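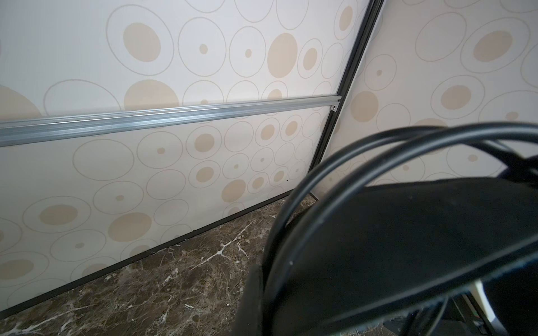 Juraj Štefanec asked, before the first run had started, why the arm had to be homed again when it had been homed that morning. Emese Hegedűs replied that a morning home is good only until someone leans on the base, and at an open day someone always does.

The exchange is a fair starting point for these notes, which cover the Altow demonstration in May. They should be read with the sheet on coordinate frames. Students who missed the visit can still do the exercise at the end.

1. What the demonstration covered

Altow ran the same task in two rooms, Miltitz and Ostholm. The arm picks up a light part, carries it to a second station and sets it down. Miltitz has plain walls. Ostholm has patterned wallpaper, ringed and dotted in beige on cream, and a polished marble floor with pale veins. The task program, called Vörös, was the same in both.

2. The view from the wrist

A camera mounted at the wrist moves with the tool, so its position relative to the gripper is fixed and needs to be calibrated only once per mounting. The position of everything else has to be worked out from the joint angles. Two consequences matter for the course:

- Part of every view is taken up by the gripper and its cables. These pixels carry nothing about the room and should be masked before any feature matching. A fixed mask will do for the gripper body. It will not do for the cables, which shift as the wrist turns.

- A repeating pattern gives many good features and few unique ones. One ring with a dot in it matches another ring with a dot in it. Long straight edges are safer: the aluminium rail on the wall, the black strip at the corner, the dark trim above the floor. A glossy floor should be given low weight, as reflections move with the camera.

3. Cable slack

The cables at the wrist must be long enough for the full turn of the last joint and short enough not to catch on the surroundings. The limit at Altow was set at 180 degrees either side of home. Hegedűs advised checking slack at both limits and at low speed - a loop that clears the wall at home may not clear it at the limit.

4. Timing

The controller logged 1265 wrist images for the Ostholm session, over 21 runs. Image and joint records are stamped by separate clocks. Match them by nearest stamp and discard any pair more than 2 milliseconds apart.

5. Exercise

(a) Sketch a mask for the gripper body and state which wrist angles it holds for.
(b) Choose three straight edges in the Ostholm corner and say which pair fixes the camera's roll best.
(c) Repeat (b) with the rail removed.

Answers on one side of paper. Sketches may be in pencil, but label the axes.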